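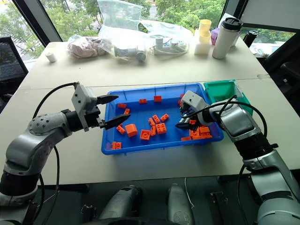 Ticket opened 3/1/22 by Nermin Sezer, web support, for the Staniforth shop site. Status: solved, and I'm really pleased with this one!

The login page on the Staniforth WordPress site was being hammered, up to 300 failed attempts an hour, and the owner kept getting locked out along with the bots. I started with the plugins, all 50 of them, switched off together on the staging copy and then brought back in small batches. Two separate login limiters were running at once, Pridis and an older one left behind by the Bralley theme, and each was counting the other's redirects as failed logins. Lovely bit of detective work, that.

What I tried first (no luck)

Cleared the page cache and the browser cache. Lockout came back after 5 tries.
Changed the owner's password and ended all open sessions. Same again.
Added the office address to the Pridis allow list. It let her in once, then the old limiter blocked her anyway.

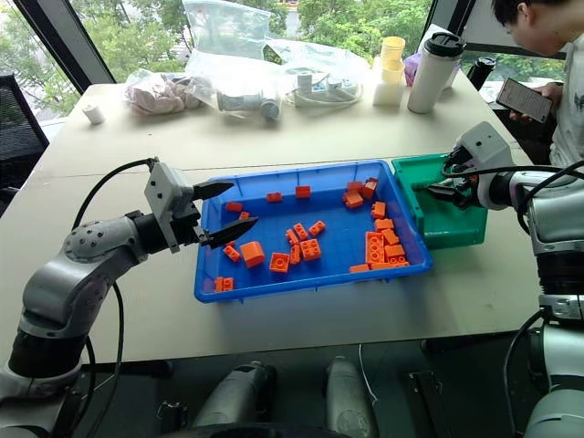

Blue tray with orange bricks, on the table.

What fixed it

1. Took a full backup with Wimness and checked that it restored on staging. It did, first go!
2. Removed the Bralley limiter properly. Deleting the folder isn't enough, as it leaves a scheduled job behind, so I cleared that too.

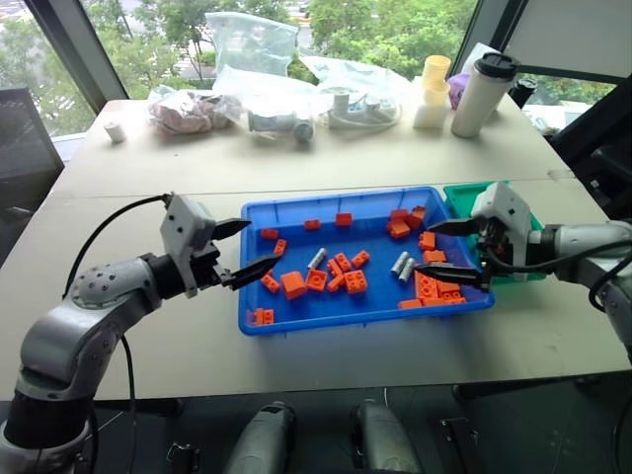

3. Set Pridis to lock for 12 minutes after 5 wrong passwords, and emptied its old block list.
4. Turned on two-step login for every admin account and deleted the spare "admin" user left over from June.
5. Turned off XML-RPC (they don't use the phone app, I did ask).

Result: the owner logged in three times running from the office and once from home, and the log now shows only bots being locked out. So good to see!

Still to do: go through the rest of the plugins with the owner and bin the ones she doesn't need. I'll open a separate ticket for that.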